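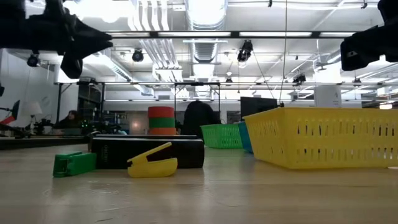 Sorting mail and receipts at home
Home Office and Paperwork board

dmcintyre30
I have 3 years of receipts and bank letters in one drawer. Started on it in September and quit. Do you sort by year first or by type first? I run a small repair business from home, so some of it is for taxes.

plivell_road
Year first. Then type inside each year. Staple each month together and write the month on the top sheet.

Gaetan P.
I disagree on staples. If you ever scan the pile you will be pulling every one of them out. I did 220 pages last winter and the staples took longer than the scanning. Use clips.

plivell_road
Clips slide off in a full drawer. I have had whole months come apart.

Gaetan P.
Then the drawer is too full.

massonk
Type first for me – utilities, bank, car, medical. I never look for "2021," I look for the car stuff.

dmcintyre30
That makes sense for the house papers. The business ones probably need to go by year though.

plivell_road
Yes, keep the business separate no matter what you do with the rest.

dmcintyre30
OK. Business by year, house by type. Still undecided on staples.

massonk
Copy any thermal receipts before you file them. Mine from the hardware store faded to blank.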